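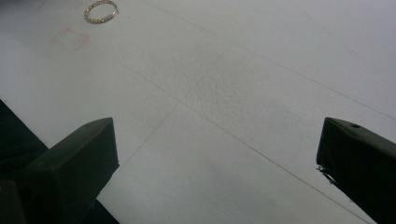

Ticket 907, Standort Steltungate
Betreff: Sichtprüfung der Greiffinger nach Arbeitsanweisung Piva
Status: in Bearbeitung

Gemäß Abschnitt 2 sind beide Finger vor Aufnahme von Kleinteilen auf Fasern und Abrieb zu prüfen. Am rechten Finger steht an der Innenkante ein heller, ausgefranster Rest über. Bis zur Klärung ist das Greifen von Schmuckteilen zu unterlassen. Die Ablagefläche ist zwischen den Fingern frei zu halten.
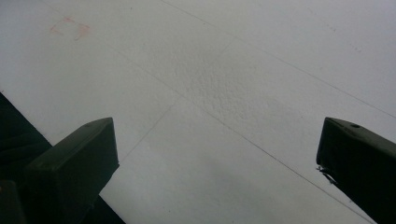 Dufour: Abschnitt 2 verlangt auch einen Eintrag im Wartungsbuch. Bitte die Kante nicht mit der Klinge nacharbeiten, sondern den Finger tauschen und danach 30 Leerzyklen fahren.

Der Eintrag wird nachgeholt. Ersatzfinger sind in Derkilthorpe angefordert.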